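Home Support My tickets Knowledge base Log out

Ticket 714 - Hot water cuts out at ensuite basin
Site: Crichton, unit 4
Opened by: Sylvie Girard
Assigned to: Gregor Guthrie
Status: Monitoring

Sylvie Girard
Tenant reports the basin tap runs warm for a bit and then goes cold. Shower is fine. Started in January after the mains were shut off for the street works. Power to the heater has been cycled twice, no change.

Gregor Guthrie
Is it only the basin? And does it do it at full flow or just a trickle? The Wonska heaters need a minimum flow before they fire, so a blocked aerator will do this.

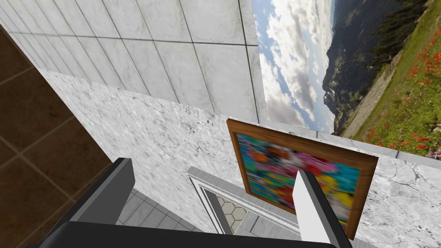 Unit 4: brown tile, left side

Sylvie Girard
Only the basin. Worse at a trickle, but it still happens with the tap fully open. The tenant has cleaned the aerator and got grit out of it - grey, like sand.

Gregor Guthrie
Grit after a mains shutdown is common. Next is the inlet strainer on the heater. Isolate first, then flush the hot line for 20 minutes with the aerator off. Please note the colour of the water at the start.
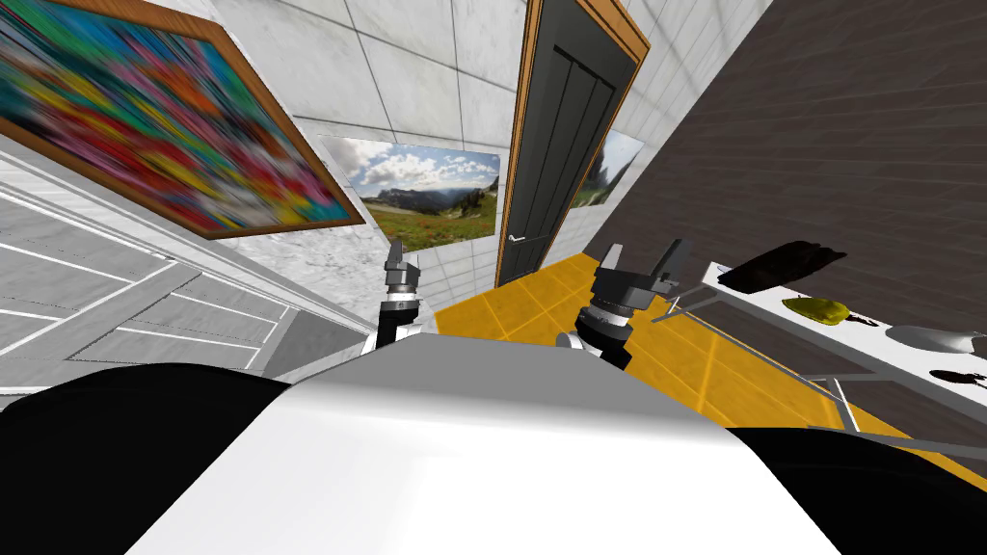 Unit 4: marble-look wall tile and the painting

Duyên Mạch
Attended Wed 12 February. Strainer was half blocked. Cleaned and refitted. Water ran cloudy, then clear. Basin held temperature on three tries, then dropped out on the fourth. I suspect the flexi hose on the hot side, as it has a kink behind the trap. No spare on the van.

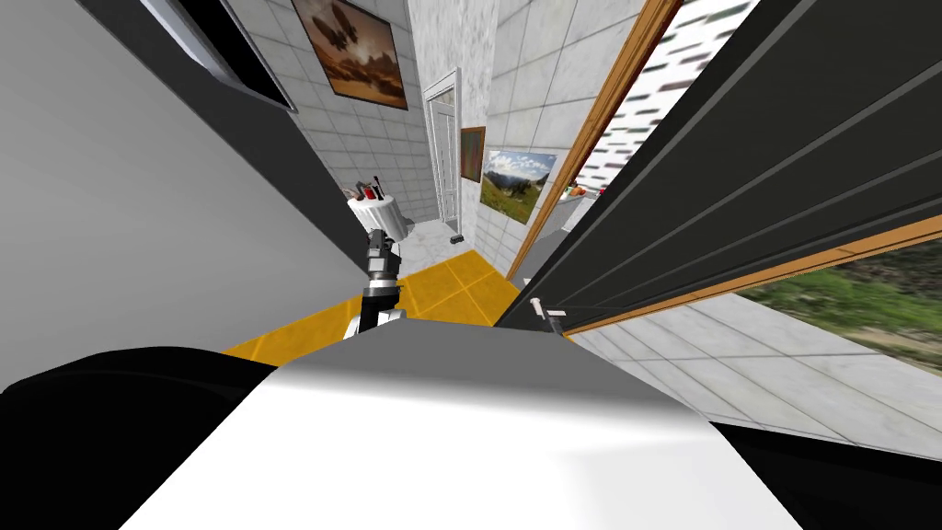
Unit 4: light grey wall, small round white table further back

Gregor Guthrie
Replace the hose, 400 mm. Tastach have them at the counter. Don't touch the temperature setting until that's done.

Duyên Mạch
Hose replaced. No dropouts so far. Leaving the ticket open until the tenant has used it for a few days.

2 people found this helpful 5 comments

Related tickets
Clolcombe - shower mixer stiff to turn
Crichton, unit 2 - low pressure, kitchen cold tap
Wonska heater - error light after power outage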